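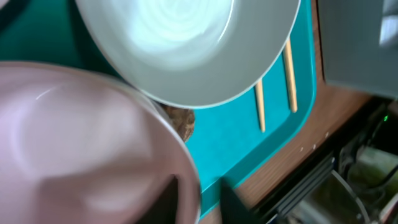
June 19, 2023

Glaze tests, batch 16. Kiln unloaded first thing, lid was down to 66 degrees by the controller so I left the bottom shelf a bit longer.

Gorkura clay with the clear: crazing again on the test tiles, fine lines all over, worse where it was dipped twice. Same as April. Kirsty Greenwood thinks the bisque is too low. I'm not convinced, but will run the next lot hotter to rule it out.

Tristia clay with the same clear: no crazing that I can find, even with ink rubbed in. Slightly milky in the thick parts. Good enough for tableware, I think. Three tiles put in the freezer overnight, then boiling water tomorrow. If they come through I'll do it again with proper pieces.

The new frit from Motanetti settles like concrete. Left the bucket for lunch and had to dig it out with a spoon. Added 2% bentonite, sieved twice, better but still not right. Kirsty says to add the bentonite dry with the other powders next time, which I knew and forgot.

Cheng recipe (the satin white): pinholes on every vertical face, flat tiles clean. Could be the sponge, could be going up too fast at the end. Need to change one thing at a time. Slower top end first, same application.

Small scales are drifting. Zero was out when I came back to them after weighing the whiting, so the last colour additions are suspect – I've marked those tiles with a cross on the back. Don't copy them into the recipe book.

To do:
New battery for the scales
Order whiting, nearly out
Scrape and wash the middle shelf, glaze run near the front corner
Ask Kirsty for her cone records from the old kiln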